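How robots changed the sorting room at Castari

What is automation?
Automation means letting a machine do a job, or part of a job, that a person used to do. A washing machine is automation. So is a door that opens when you walk up to it. In a workplace, automation usually covers one small part of the day. The other parts stay with people.

Castari is a company that takes in lost property from trains and buses. Wallets, glasses cases, gloves and pouches come in by the crate. Each one has to be put in a tray, checked, given a number and stored on a shelf until the owner asks for it. In a busy month such as May, 730 items may arrive. In a quiet one it is nearer 700.

Before the robots
Until the change, eight people worked in the sorting room and all of them did the same thing. They picked up an item, put it in a tray, typed a number and started again. Araba Gyamfi worked there for years and had sore wrists by the end of most weeks.

Teaching a robot to pick things up
Soft objects are hard for robots. A brick keeps its shape when it is squeezed. A glove does not. A robot has to learn where to hold a soft thing and how firmly.

One way to teach it is by demonstration. A person uses a hand-held gripper, a tool with a handle at one end and jaws at the other, and does the job with that instead of with fingers. A camera on the tool records each movement. A computer program called Wendemau then studies the recordings and looks for patterns.

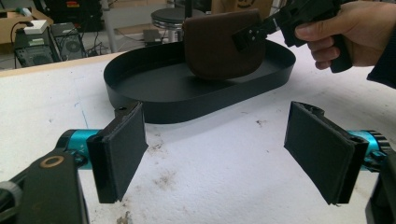 One recording is not enough. If the robot has only been shown one object in one position, it will fail when the object is turned round. The team at Castari made 2000 recordings before the first robot was switched on. Obed Ofori and Hannelore Wyss made most of them.

What changed for the people
Nobody in the room now spends the whole day lifting and typing. The robot moves the ordinary items. People deal with the rest – torn bags, wet things, anything with a name inside.

There are new jobs too. Angus Waaka checks the robot's mistakes and decides which recordings are needed next. Araba Gyamfi telephones owners.

Some changes were less welcome. Two people moved to another building because there was less sorting to do. The room is noisier, and staff had to take a course before they could work near the robot arm.

Words to know
Gripper: the part of a robot, or a tool, that holds things.
Demonstration: showing how a job is done.
Jaw: one of the moving parts that close on an object.

Page last checked: November 15, 2021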